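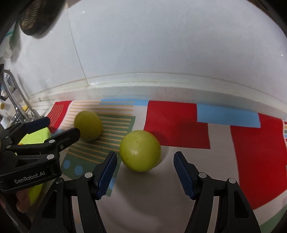

One reader wrote in after the last newsletter to say that she had given up buying fruit by the bag altogether, and that half of every bag went soft before anyone in her house got to it. She asked if we could run something on storing fruit at home, with more detail than "keep it somewhere cool." Several other members of the Pugh Street food co-op have asked for the same thing at the counter, so this month's kitchen item is all about fruit.

The first thing to know is which fruit keeps ripening after it is picked. Apples, pears, peaches, plums, bananas, mangoes, avocados, kiwis and guavas all do. You can buy them firm and let them come along on the counter. Grapes, cherries, strawberries, oranges, lemons, pineapples and most other berries do not. They will get softer with time, but they won't get sweeter, so buy them ready to eat.

Fruit in the first group gives off a gas called ethylene as it ripens. Ethylene also speeds up the ripening of other fruit close by. If you want a hard avocado ready sooner, put it in a paper bag with a ripe banana and fold the top over. Check it every day. A plastic bag holds in moisture and you may get mold before you get a ripe avocado.

The same gas causes trouble when you don't want it. Apples are strong producers, and a bowl of apples next to a head of lettuce or a bunch of broccoli will leave you with brown spots and yellow florets. Most refrigerators have two drawers. Use one for apples and pears and the other for greens. If yours has only one, give it to the greens and keep the apples on a shelf in a loosely closed bag.

Apples keep much longer in the refrigerator than on the counter. A good firm variety will last for weeks in the cold, and the late ones can go for months. On the counter at normal room temperature, expect a week or so before they turn mealy. If you like your apples at room temperature, take out what you will eat in the next day or two and leave the rest in the drawer.

Pears are different from most fruit because they ripen from the inside out. By the time the widest part is soft, the center is often brown. Press gently near the stem. If it gives a little, the pear is ready, and you can move it to the refrigerator to hold it there for a few days.

Guavas confuse people who haven't bought them before. A firm green guava is fine to buy and will ripen on the counter. Many kinds turn from green toward yellow, and the smell gets strong when they are ready. Once a guava is soft, refrigerate it and eat it within two or three days. You can eat the skin. The seeds are edible too, but in some kinds they are quite hard, and a lot of people strain them out for juice or jam.

Bananas, mangoes and avocados should stay out of the refrigerator until they are ripe. Cold stops the ripening and it may not start again properly. After that the refrigerator is fine. A banana skin will go dark in there but the inside holds up for several days.

Peaches and plums can go in the same group. Set them stem side down in a single layer, with a little space between them if you have the room. Stacked peaches bruise under their own weight, and a bruise is usually where the rot begins.

Do not wash fruit until you are about to use it. This matters most with berries, which pick up mold quickly when they are damp. Keep them dry, in a container with a paper towel in the bottom, and take out any that have started to go bad. If you do wash them ahead of time, spread them out on a towel and let them dry completely before they go back.

Citrus will sit in a bowl for about a week and look perfectly good. It lasts several weeks in the refrigerator. Lemons dry out faster than oranges — keep them in a closed bag or container if you only use one now and then.

Soft fruit that is still sound can be frozen. Cut out bruises, remove pits and cores, slice it, and freeze the slices on a tray before you put them in a bag. They won't stick together in one lump that way. Apples and pears can be cooked down with a little water and frozen as sauce. Anything moldy and soft should go in the compost. Cutting around the mold is not enough with soft fruit.

A note for people who buy by the case. The Mama orchard order opens again in August, and 86 households put their names down last year. A case is a lot of fruit for a small household, and we are happy to help members find someone to split with. Put a card on the board by the door, with your phone number and the variety you want. Split cases need to be picked up on the same day as whole ones, as the back cooler is full by then and we can't hold fruit overnight.

We still have more than 600 paper produce bags left over from the winter — they are free, and they work well for ripening. Take a few next time you're in. They are on the shelf under the scale.

Next month's kitchen item will cover onions, potatoes and garlic, and why the first two should not share a bin. Questions can be left at the counter or sent in reply to this newsletter.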